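Fenddale white table, three months on

I bought this for the back room when I finally got fed up with folding washing on the bed. It's the 70 cm deep one from Fenddale (they do a narrower one too, but I wouldn't bother if you've got the space), and it came from the Jirham shop with free delivery. Putting it together took me one evening and a lot of tea. The instructions are tiny! 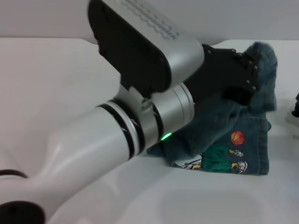 My main worry was marks. I do a lot of mending and sorting on it, mostly jeans, and a white top sounded like asking for trouble. So far so good - blue denim gets dumped on it in a crumpled heap like that all the time and I've had no dye come off that a damp cloth wouldn't shift. I also like how well it goes with a plain pale wall, as my old pine one made the whole room look smaller. The height suits me, though my sister-in-law finds it a bit low for ironing.
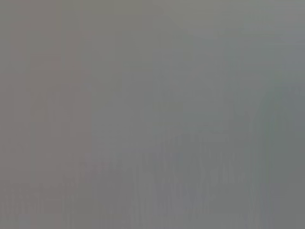

Colour is the other thing people ask me about, and I'd say think hard before you pair it with anything loud. I've gone for quiet shades myself, and that mix of soft greys, with the warmer taupe down the left and the cooler, paler bit towards the top right, is just the sort of thing I'd put with it.

Grumbles? One foot needed a felt pad, and the edges show fluff. I nearly bought the Stellent instead and I'm glad I didn't, it wobbled in the shop. 5 stars for the top, 3 for the instructions.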